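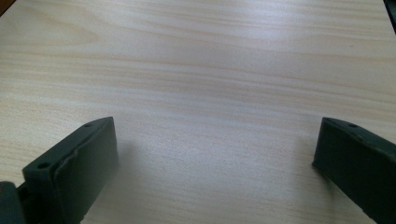
Limden Robotics Club — Teaching and Demonstration Group

Teaching by demonstration is the practice of showing a robot a task instead of writing out every movement in code. It has two main branches. In hand guiding, a person moves the arm itself, or carries a gripper of the same shape through the job. In remote control, or teleoperation, the person works a second device at a distance and the robot copies, usually with a slight delay and a certain air of reluctance.

Each run through a task is called an episode. It normally holds camera pictures, the position of the gripper and how far its fingers stand open. Episodes that contain long thoughtful pauses are a known nuisance, as a robot trained on them will learn to pause thoughtfully too.

Handheld grippers

A handheld gripper has two fingers and a camera looking past them at the work. The open position matters as much as the closed one: a gripper that arrives half shut tends to push a cup across the table with great confidence. Pale, shiny tabletops bring glare, which members discuss more than any other subject except lunch.

Remote control

The club's own leader arm, named Grular, was built by Weidong Cheng and has 11 joints, four of which are considered necessary. Rocío Guzmán wrote the recording software, Vosto.

Club collection

The collection held 2511 episodes on April 11, 2021. A check the following June removed 97 of them, 40 for bad timing and the rest for showing the operator's sleeve in place of the task. Sleeves are now rolled up.

See also: Calibration; Glare; Grular (leader arm)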